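Stundover Cell Safety
Post-Fault Inspection Checklist, Gripper and Wrist
Form revision 2

Cell: Muvasley, simulated build
Controller software: Trandesine
Date of inspection: Jul 19, 2019
Inspected by: Genowefa Szczepańska
Reason for inspection: late stop during approach move
Status: HOLD. Program may not be loaded to the physical arm.

Mark each item OK, NOT OK or N/A. Every NOT OK needs a comment. Write the comment so that a person from another shift can follow it without calling you.

Summary of the fault

During a simulated approach move the operator pressed stop. The log has the stop request and then 300 milliseconds of further motion before the wrist joint reads zero speed. The limit in the cell rules is 40 milliseconds. No contact was logged. The gripper was commanded open the whole time and the load value stayed at zero. The same program had passed its earlier check, done with an older path file.

Section A. Before opening the run

A1. Simulation paused and run saved under its own name.
OK

A2. Link between the simulation computer and the physical arm unplugged at the arm end.
OK
Comment: Was still plugged in when I got there. The arm was powered down, but the rule is unplugged. Tag is now on the cable. Shift lead informed.

A3. Path file and settings copied before any change is made.
OK

A4. Log covers at least 30 seconds before the stop request.
OK
Comment: Log is complete on both sides of the stop. Clock on the log matches the clock on the controller.

Section B. Gripper

B1. Fingers match the commanded position.
OK
Comment: Commanded open, shown open. Checked in the wrist view and against the joint values.

B2. Nothing held between the fingers.
OK

B3. Housing and side bracket in the right position relative to the fingers.
OK
Comment: Compared with the reference model. No offset.

B4. Finger surfaces clean, no broken or doubled faces in the model.
NOT OK
Comment: The right finger has a row of small steps along its inner edge, on the side facing the gap. The left finger does not show it from this angle. I can't tell from the view alone if this is in the finger model or only in how it is drawn. The reference model needs to be opened and compared. It has no bearing on the late stop that I can find, but contact checks use these surfaces, so it stays on the list until someone has looked.
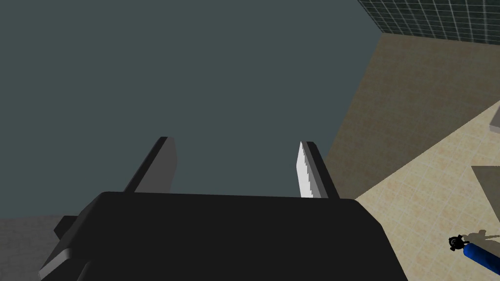
Item B4. Wrist view, gripper open and empty. Stepped edge on the inner side of the right finger.

B5. Loose parts near the gripper identified.
NOT OK
Comment: The blue cylinder with the black end, lower right in the wrist view, is on the cell parts list. The two gray objects along the right side are only partly in view and I could not match either one to the list from there. Zacharopoulos has the layout file and should confirm both. Until then treat them as solid obstacles with full clearance.

B6. Tool weight and tool center entered correctly.
OK
Comment: Same values as the last signed sheet.

Section C. Stop function

C1. Stop request reaches the controller.
OK
Comment: Logged on the first press.

C2. Stop acts on all joints at the same time.
NOT OK
Comment: All joints except the wrist stop inside the limit. The wrist finishes the segment it is in and then stops. This is the fault.

C3. Stop settings are the same for every joint.
NOT OK
Comment: Wrist is set to "end of segment." The others are set to "immediate." The new path file carries its own wrist setting and overwrites the one in the cell file when it loads. Trandesine gives no warning when this happens. I loaded the old path file as a check and the wrist went back to immediate.

C4. Fault can be repeated.
OK
Comment: Repeated with the new path file, same delay. Did not happen with the old path file.

C5. Restart needs a separate action after a stop.
OK
Comment: Releasing the button does not start motion. Reset and start are both needed.

Section D. Clearance

D1. Keep-out zones loaded and switched on.
OK

D2. Keep-out zones cover all large surfaces the wrist can reach.
NOT OK
Comment: Zones exist for the floor and the rear boundary. There is none for the large green surface or for the light gray and dark blue pieces along its edge. The wrist comes in close to the green surface with the view strongly tilted, and with the late stop there is nothing in the settings to keep it off. Add one zone that takes in all three.

D3. No contact between fingers and surroundings in the saved view.
OK
Comment: Fingers are wide open and neither one touches the green surface. The gap is small enough that I would not accept it on the physical arm at this speed. The view does not give a distance. Measure it in the model and write the number on the follow-up sheet.

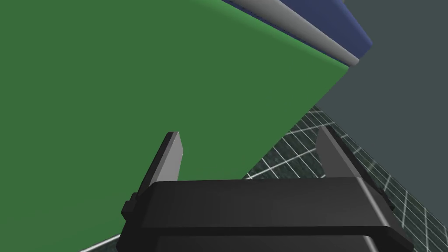
D4. Approach speed reduced inside the clearance area.
NOT OK
Comment: Speed is the same for the whole path. The cell rules call for reduced speed on the last part of any approach to a large surface. This was missing from the old path file too and was passed at the earlier check, so the earlier sheet should be corrected.

D5. Wrist rotation stays inside the allowed range.
OK
Comment: Inside the range, near the upper end. Leave as is.

Section E. Actions before release

E1. Remove the wrist stop setting from the path file. Set all joints to immediate in the cell file.
Open. Zacharopoulos.

E2. Add a load check that compares stop settings before and after a path file is loaded, and refuses to run if they differ.
Open. Needs a change request for Trandesine.

E3. Add the missing keep-out zone (D2) and reduced speed (D4).
Open. Zacharopoulos.

E4. Open the reference finger model and compare the inner edges, both sides (B4).
Open. Anyone with model access.

E5. Identify the two gray objects (B5).
Open. Zacharopoulos.

E6. Search the other Muvasley path files for a wrist stop setting.
Open. I will do this one. Any file that has it goes on hold as well.

E7. Repeat Sections C and D in full after the changes. A partial repeat is not accepted.
Open.

General comments

Item A2 has come up before. Please move it to the top of the operator start sheet. If the actions are closed in time, the program can go back on the September test list. If not, it moves to the next one.

Inspector: G. Szczepańska
Second signature: required before release, not yet given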